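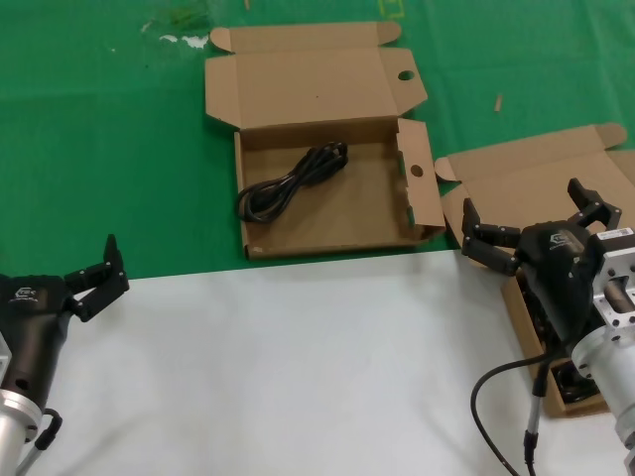 **Zerkow publishes good practice guide for two-armed robots at packing benches**

*Free document covers bench layout, cable routing, gripper checks and record keeping*

14 October 2025 – Zerkow, the industry association for small-scale automation, today published its first good practice guide for two-armed robots that handle boxed goods at a bench. The guide is intended for packing shops, repair centers and test labs that run such robots near staff. It takes effect for Zerkow member sites at the start of May, when it will replace the interim bench notes.

The guide was drafted by a working group chaired by Annelies Eder, head of technical standards at Zerkow, with contributions from the member firms Grereo and Aksoy. A draft was open for comment over the summer and drew 245 comments from 157 sites. Most concerned cables, shared reach between the arms, and the amount of paperwork expected from small operators.

"Our members asked for a text that a shift lead can read at the bench and apply the same morning," said Eder. "Many of them have good habits already. Those habits were written down differently at every site, and in a number of cases they were not written down at all."

**Main provisions**

Under the guide, each site is to define a work area for every bench and mark its limits in a way that can be seen from the operator's normal position. Sheets, mats and other coverings must lie flat and be fixed so that they do not shift under a box. Loose scraps of packing material are to be cleared at each change of task, and the surface is to be inspected for wear and marks at the start of every shift.

Where two arms can reach the same box, the site must state in its task sheet which arm has priority and where the other arm waits. Sites that allow both arms over one box at the same time must test that motion at reduced speed before it is released for normal use. The test is to be repeated after any change of gripper, finger or box type.

A separate section deals with open cartons. Lids and side flaps that fold back can extend well past the footprint of the box, and the guide asks sites to measure clearance with all flaps open. The same section covers flexible contents such as coiled cables, which can catch on a finger and lift out further than planned. Sites are advised to include at least one coiled item in their acceptance tests if they handle such goods.

Cables belonging to the robot itself must be routed so that they stay clear of the goods through the full range of motion. Slack is permitted where the arm needs it, but the site must check that a hanging loop cannot enter an open carton. Connectors are to be checked for strain weekly.

Labels on arms and grippers must remain readable. If a label is hidden once the robot is installed, its details are to be copied into the bench record.

**Simplified records for small sites**

Following the comment period, the working group reduced the required records to two: a task sheet for each job and a bench record for each robot. Both are included as blank forms in the annex. Sites that already keep equivalent records under another system may continue to do so.

"The first draft asked too much of a shop with one robot and a handful of staff," said Tyson Leclerc, operations manager at Grereo and a member of the working group. "We trialed the shorter forms on our own benches. The task sheet fits on one page, and our operators now fill it in themselves."

Jianguo Ren, who led the section on grippers for Aksoy, said that the clearance checks had been the subject of the longest discussion. "There was a strong case for a single fixed distance. Boxes and fingers vary too much for that, so the group settled on a method that each site can carry out with its own equipment."

**Training and next steps**

Zerkow will offer a one-day course to accompany the guide, taught by Burgi Fankhauser at the Bama training center. Course dates will be announced to members by newsletter. The working group will remain in place for two years to collect reports from sites and prepare a revised edition.

The guide is voluntary and does not replace legal duties or the instructions of the robot manufacturer. It is available free of charge to members and non-members from the Zerkow publications office.

**About Zerkow**

Zerkow is an association of firms that build, install and operate automated equipment in small and medium-sized workplaces. It publishes guidance, runs training courses and represents its members in standards work.

**Press contact**

Tanvir Gamage, Communications, Zerkow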